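Promotions Administration
Unit 6: Drawing and Notifying the Winner
Instructor: Kirsty Mellor
Handout revised Apr 14, 2020

Read the Drestance rules in the course packet before class. Clause numbers below refer to that document.

6.1 Where the draw clause sits

Eligibility and entry method were covered in the March sessions. The draw clause takes over when the entry period closes. It should state who conducts the draw, where the draw takes place, when it takes place, and from what pool the winner is drawn. A clause that says only "a winner will be selected at random" leaves three of those four open.

The pool is usually "all eligible entries received during the entry period." Note the word "received." An entry sent before the deadline and logged after it is outside the pool under this wording. If the sponsor wants the time of sending to count, the rules have to say so and name the clock that will be used.

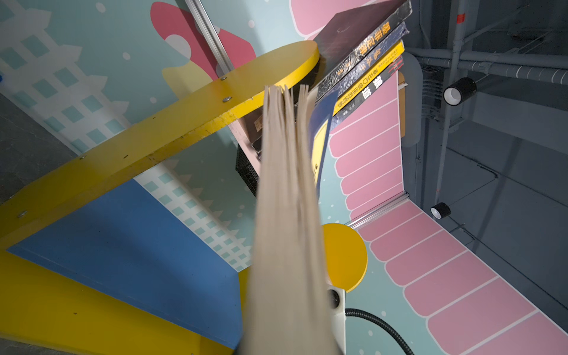
6.2 Screening before or after the draw

Two methods are in common use.

Screen first. All entries are checked for eligibility and duplicates are removed. The draw is made from the clean list.

Draw first. The draw is made from the raw list and only the drawn entry is checked. If it fails, the next drawn entry is checked.

Drawing first costs less when there are many entries. It gives the same odds to each eligible person only if duplicates are spread evenly, and they seldom are. In the Cheetham exercise the raw list holds 876 lines, and one household accounts for 100 of them. The limit is one entry per person. Work out the size of the clean list on the assumption that the household has two eligible members and no other line is a duplicate, then compare the household's chance of winning under each method.

For the raw list, treat the draw as valid even if a duplicate line is picked, provided the person behind it is eligible. Many rules are written this way without the drafter having noticed. Clause 9 of the Drestance rules is one of them.
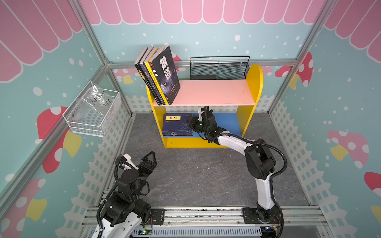
A sponsor that uses the second method should keep the raw list unchanged until the prize has been claimed. Deleting failed entries as they are found destroys the record of the order in which names were drawn. Add a column for status and leave the lines in place.

6.3 Alternates

Draw the alternates in the same session as the winner and record them in order. A later draw to replace a winner raises the question of whether the pool was the same on both occasions. Two alternates for each prize is enough for most small promotions. The rules should say that alternates are not told of their position unless it is needed. Trevor Ashworth's reading (packet, second item) takes the opposite view on this last point.

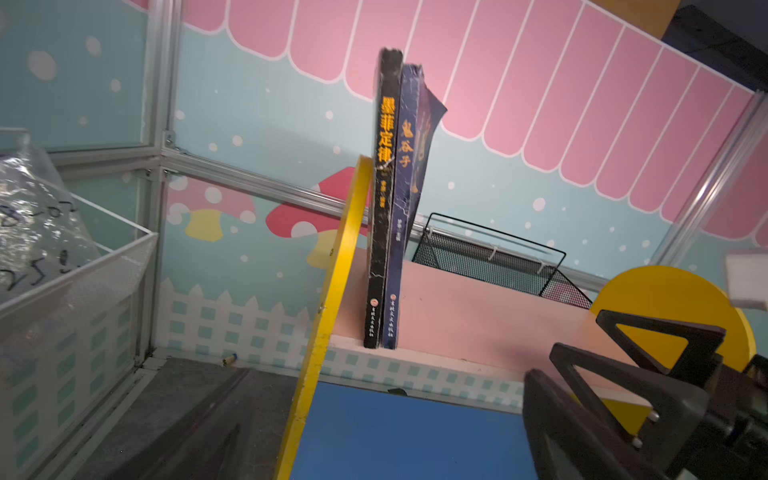 A pair of paperbacks on a pink shelf, the left one titled 墨菲定律 (Murphy's Law).

6.4 Notice and the response period

"Potential winner" is the correct term until eligibility is confirmed. Use it in the rules and in the notice itself. A notice that opens with "You have won" may be read as a promise, and the conditions that follow will be harder to enforce.

The response period needs a start point. Compare:

(i) "within 6 days of notification"
(ii) "within 6 days after the date on which the sponsor sends the notice"

Under (i) the parties can disagree over whether notification means sending, delivery or reading. Under (ii) the start is a date the sponsor can prove.

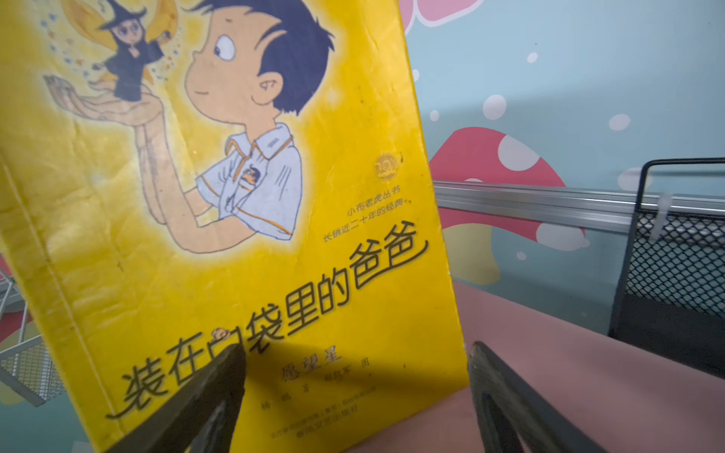

State how the notice will be sent and to which address. If the entry form collects both an email address and a phone number, choose one as the formal channel. Returned mail should be dealt with expressly; the usual wording treats an undeliverable notice as a forfeit, with no second attempt required.

6.5 Records to keep

Raw entry list, with time received
Draw log, signed by the person who ran the draw
Names of alternates, in order
Copy of each notice and proof of sending
Signed eligibility form and release
Proof that the prize was delivered

Assignment

Redraft clauses 9 through 11 of the Ponness rules. Your draft must name one screening method, provide for alternates, and fix the start of the response period. Mark any defined term you add. One page, single spaced. Students working from the Zallora rules should redraft clauses 4 and 5 and may leave out the alternates, as those rules already provide for them in clause 7.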